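Novelty wallpaper

Novelty wallpaper is wallcovering printed with a playful repeating subject, such as animals, fruit or boats, and it has long been a favourite for kitchens, utility rooms and those little corners where people pot up plants. Dogs are especially well loved, and corgis, with their big ears and short legs, seem to suit a watercolour style particularly well.

Patterns of this kind are usually paired with plain fittings, so that the animals can still be seen. A white wire basket fixed to the wall will hold artificial ferns and small white flowers without hiding much of the print, and a peach pot with a green plant sits happily beneath it.

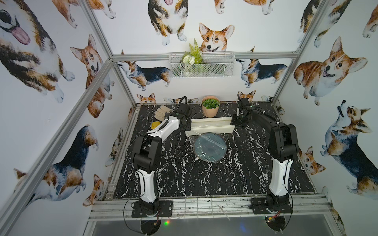 Hanging

Most rolls are hung from the top down, with nearly 4 cm left over at each end for trimming, and it is well worth matching the faces before the paste takes hold.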